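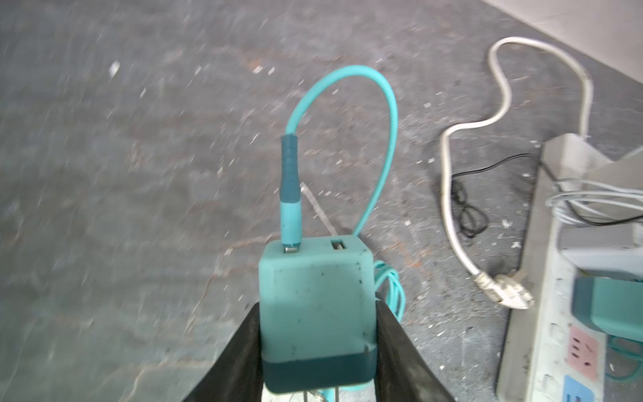
November 10, 2020. Charger and cable sort, back end of the workshop. I've been putting this off since February and the pile has only grown, so today I finally sat down on the floor with it (bad idea for the knees, good idea for seeing what we own). The rule I settled on early was that a charger and its cable count as one thing if they match, and they stay together. The teal one with two USB ports is the model case: turquoise cable plugged into the left port, the rest coiled up against the side, right port free. It's got specks and smudges all over it but that's a wipe-down job, so it goes in the keep box. There's a similar teal one plugged into the white power strip and I'm leaving that where it is for now, it can be the floor charger for phones.

Maxence Pruvost came by before lunch and asked why I don't just throw the lot out and order new. Well, because I did that at Derbridge and we had the same mess again in a year, only newer! What we never had there was a place for things to go back to. So I want the place first and the shopping after, if we shop at all.

How I'm dividing it up, for anyone who wants to carry on when I'm not in:

Keep box is the gray Kamata crate under the bench. Wall chargers with a cable that fits them, coiled, cable tie or a bit of velcro, not wrapped round the prongs. I did wrap a few round the prongs before I thought better of it, so if you find one, please redo it.

Test box is the cardboard one with Suvcombe on the side. Anything with a loose port, a cracked case, a plug that wobbles, or a cable that only charges if you hold it at an angle (we all know the one). I'll put these on the USB meter and write the reading on tape. Tried one already to see if the meter still works and it does, although the display is very dim and I had to cup my hand around it.

Out box goes to the electronics recycling with the dead batteries. Frayed is out, no discussion. I caught myself saving a frayed one for the connector and then remembered I have saved connectors before and never used a single one.

White power cords and the thin black cables are a separate problem. They get mixed in with everything and they tangle if you so much as look at them. For now they're on the floor by the wall in a heap of their own. I'd like hooks. Ustis have a hook rail, 143 cm long, that would fit between the door and the shelf if I've measured right, and I have measured it twice with two different answers so somebody else should have a go. Part number ends in 1282, I wrote it on the whiteboard too.

Bit of a grumble about the floor while I was down there. It needs a proper sweep, there are white flecks and bits of debris all over the concrete and those reddish-brown stains haven't shifted. My guess is the stains are old primer but I wasn't here then. I'll bring the stiff broom up tomorrow. Please don't mop until the cords are off it.

Labels: used up the last of the green tape, so the second half of the keep box is labeled in masking tape and marker. It smears if you touch it too soon, as I found out. Need to order more, six rolls should see us through the winter.

Stopped at around 4:30 when my back gave up. Keep box is nearly full, test box is half full, out box is heavier than I expected. Still to do is the drawer under the vise, which I opened, looked into and closed again. Left the lamp on the bench for whoever's in early, and the meter is in the top drawer, wrapped in the yellow cloth.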